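Ticket 146: Door task stalls during open day demonstration
Project: Grultik
Component: Flekero episode runner
Site: Kaushik demo room
Status: Closed, one follow-up open

Report

The door task is run live in simulation for visitors, on the wall screen. At 10:40 the runner stopped loading new rooms and the policy log repeated "no target" until the episode timed out. The limit is 900 steps. Visitors were in the room, so the operator switched to the recorded loop and opened this ticket from the side desk.

Environment

Runner on the Cloromis workstation, one GPU, rendering and policy on the same card. Randomized rooms and doors. Seed list from April.

Log

10:40 Stall reported. Renderer still responding. Camera view normal on the operator display, wood door with an armchair past its edge.

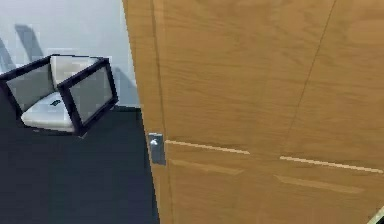
10:52 Policy process restarted. Same message on the next episode. Restart alone ruled out.

10:58 Checked the config. The handle detector was loading the weights from the drawer task. The open day profile had been copied from the drawer profile and that line was not changed.

11:05 Corrected the path. Ran 5 episodes with the wall screen off. All loaded and all returned a target.

11:20 Second fault. Frame time on the wall screen rose to 3000 ms when a dark room was loaded. The policy was not affected, only the display. Visitors asked if the program had frozen.

11:31 Display stream lowered to half resolution. Frame time back to normal. Light levels in the room files left as they were.

11:44 Live runs resumed for the second group. Blue room with the white door and wastebasket on screen, no warnings in the log.

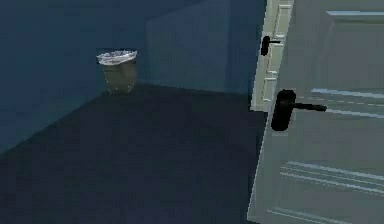 Cause

1. Wrong detector weights in the copied profile.
2. Display stream and policy sharing one card. Link to the dark rooms not explained.

Follow-up

Add a startup check that compares the task name with the weights file. Repeat the dark room load with the display stream on a second card. Keep the recorded loop on the desktop for the afternoon group.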